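首页 | 使用手册 | 安装与设置 | 常见问题 | 联系我们

第四章 门锁的安装与首次设置

2025年10月10日，星期五　文／Stonosau 手册编写组 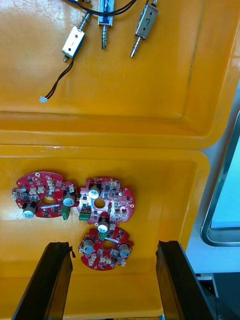
欢迎您翻到这一章。前面三章讲的是开箱、认识各个按键和挑选安装位置，如果您是跳着看过来的，也没有关系，只是请务必回头看一眼第三章末尾那张门厚对照表，因为后面好几步都要用到您量出来的那个数字。Imatlow 柜门电锁适用于储物柜、文件柜、药品柜和家里的书柜，装在木门或薄钢板门上都可以。玻璃门需要另外的夹具，请看附录。

整个安装过程不难，第一次动手的朋友慢慢来，泡一杯茶放在手边（离电源远一点），一个下午足够了。我们在编写这一章的时候，尽量把平时在电话里反复讲给用户听的那些话都写了进去，所以读起来可能有些啰嗦，请您多包涵。

4.1 动手之前

请先准备好十字螺丝刀、铅笔、卷尺、一小段美纹纸胶带，还有一把手电钻。木门用的钻头和钢板门用的钻头不一样，混着用也能钻出孔来，可孔边会毛糙，锁体贴不平，以后关门的时候会有一点蹭。

然后请把柜子里的东西先搬出来，至少把靠近门的那一层清空。木屑和铁屑很细，落进衣服和纸张里很难清理。柜子如果比较高、比较窄，请确认它已经固定在墙上，门完全打开时重心会往前移，空柜子尤其容易倾倒。

注意：安装全程请不要接通电源。适配器请放在包装盒里，等到4.4节再拿出来。

注意：家里有小朋友的，请把螺丝和垫片收在带盖的盒子里。

4.2 定位与钻孔

1. 关上柜门，在门的开启一侧，从柜体顶板内侧向下量，找到您打算装锁的高度，用铅笔在柜体侧板的内面轻轻画一道横线。我们一般建议装在柜门的中段，门板受力比较均匀，时间久了也不容易翘。

2. 打开柜门，把随附的纸样沿虚线剪下来，上边对齐刚才画的横线，用美纹纸胶带贴牢。纸样分左开门和右开门两面，正反都印了字，请看清楚再贴。每年我们都会收到一些来信，说锁舌的方向反了，多半就是这一步翻错了面。

3. 在纸样上的圆圈中心用锥子或钉子点一个小坑，再用电钻钻孔。钻木板时请不要一口气钻到底，在钻头上缠一圈胶带做深度记号，钻到记号处就停。

4. 撕下纸样，把孔边的碎屑清干净。钢板门请用细砂纸在孔口转两圈，去掉毛刺，再点一点防锈漆，等漆干透。

说明：如果您的柜子是Ofori系列的老式钢柜，侧板内面有一道折边，会和锁体的底座顶在一起。包装里那片灰色的垫板就是为这种柜子准备的，垫在底座下面，再换用较长的那组螺丝即可。

4.3 固定锁体与锁扣

1. 把锁体放到位，先用手把所有螺丝都拧进去几圈，再用螺丝刀依次拧紧。请对角着拧，先左上再右下，和给汽车换轮胎是一个道理，这样底座受力平均，不会一头翘起来。

2. 拧到感觉有阻力时，再加一点点力气就可以了。刨花板的柜子请格外手轻，拧滑了丝以后螺丝就吃不住了。万一已经滑丝，可以在孔里塞一小截蘸了木工胶的牙签，放一夜，第二天再拧。

3. 把锁扣装在柜门内面。先只拧上中间长圆孔里的那一颗，不要拧死，留出上下滑动的余地。

4. 慢慢把门合上，看锁舌和锁扣能不能对正。对不正就打开门，把锁扣往需要的方向推一推，再试。多试几回，直到门能够顺顺当当地合上，中间没有磕碰的感觉为止。

5. 对正以后，拧紧中间那颗螺丝，再补上其余的。

小心：试合门的时候，请先把应急拉绳从柜体背后的小孔穿出来，留在柜子外面。门一旦扣上而锁又没有通电，就要靠这根绳子打开。这句话我们在包装盒上印了一遍，在这里再说一遍，请您不要嫌烦。

4.4 接线与通电

1. 把锁体的导线沿着柜子内壁的角落走，用随附的线卡固定。导线不要绷得太紧，靠近锁体的地方留一个小弯。不要让导线从门缝里穿过去，开关门会把外皮磨破。

2. 把导线的插头插到控制盒的插座上。插头有方向，一侧有凸起的小筋，对准了轻轻一推就能到底。如果觉得很费力，请拔出来看一看是不是插反了，千万不要硬按。

3. 把按键面板的排线接到控制盒的另一个插座上，再把控制盒用双面胶或者螺丝固定在柜子内侧的上角。潮湿的地方请用螺丝，双面胶在梅雨天会慢慢松脱。

4. 从头到尾再检查一遍所有接头，然后把适配器插进墙上的插座。面板上的灯会亮起来，并且响一声。

注意：请只使用本产品随附的适配器。别的适配器插头可能一样，电压却未必相同，轻则锁不动作，重则烧坏线圈。由此造成的损坏不在保修范围之内。

注意：不要让锁长时间处于吸合状态。线圈持续通电会发热，控制盒出厂时已经设好了自动断开的时间，请不要自行改动线路绕过它。

4.5 首次设置密码

出厂时的初始密码是1964。这个密码印在每一本手册里，谁都可以看到，所以请您在通电以后马上改掉。

1. 保持柜门打开。整个设置过程都请让门开着，等试好了再关。

2. 在面板上输入1964，按确认键。您会听到锁舌缩回的声音，绿灯亮起。

3. 在绿灯亮着的时候，按住设置键，直到绿灯变成闪烁。

4. 输入您自己的新密码，按确认键，再输入一遍，再按确认键。面板响两声，表示新密码已经存好。如果只响了长长的一声，说明前后两遍输入的不一样，请从第2步重新来过。

5. 仍然开着门，用新密码试几次，每次都看看锁舌有没有完全缩回去、又完全弹出来。

6. 都正常了，再把门关上，从外面试。

说明：除了主密码，还可以再存2组临时密码，给家里的亲戚或者办公室的同事使用。设置的方法和上面相同，只是第3步要按住的是临时键。临时密码不能用来更改主密码，用完随时可以删除，具体请看第五章。

说明：密码请不要用门牌号和生日。您可以把它写下来，放在柜子以外的稳妥地方。Daltport 的一家用户图书室曾经把密码纸条锁进了柜子里，最后还是用应急拉绳打开的。

4.6 如果不太顺利

面板完全不亮：先看插座有没有电，拿一盏台灯试一试最省事。插座没问题，再检查适配器和控制盒之间的插头有没有推到底。

灯亮，也有提示音，可是锁舌不动：请断开电源，检查锁体导线的插头。接头没有问题的话，看看锁扣是不是压住了锁舌。门关得太紧，锁舌被侧向顶着，就缩不回去。可以一边轻轻推着门一边输入密码，如果这样能打开，就请按4.3节把锁扣稍稍往外调一点。

锁舌缩回去以后弹不出来：多半是安装时有木屑掉进了锁体。请断电，用软毛刷或者吹气球清理。不要往里滴食用油或者缝纫机油，油会粘灰，过一阵子反而更涩。

面板显示代码47：表示连续多次输错密码，键盘已经暂时锁定。请稍等片刻，代码消失后再试。这期间不需要拔电源，拔了电源，等待的时间会重新算起。

面板显示代码133：表示控制盒检测不到锁体。请断电后重新插一遍锁体的插头，再通电。如果代码仍然在，请记下控制盒背面的序列号，和我们的服务部联系。

停电的时候：锁会保持在关闭状态，密码也不会丢。急需打开柜门时，请使用应急拉绳，平稳地向外拉，不要猛拽。来电以后不必重新设置。

4.7 装好以后的头几天

新装的锁，头几天请多留心听一听声音。正常的动作是很干脆的一下。如果听到拖长的嗡嗡声，请立刻断电，再检查锁舌是不是被什么东西挡住了。柜门在换季的时候会有一点点胀缩，木门更明显，八月里装得刚刚好的锁扣，到了冬天也许就要再调一次，这是很平常的事，按4.3节的办法松开中间那颗螺丝挪一挪就行。

用过一个星期以后，请把所有螺丝再检查一遍，有松动的补紧一点。剩下的螺丝、垫片和纸样请装回小袋子里，和这本手册放在一起，将来搬家或者换柜子的时候都用得上。

下一章讲临时密码的添加与删除，以及怎样用一块面板管理两扇柜门。

上一章 | 目录 | 下一章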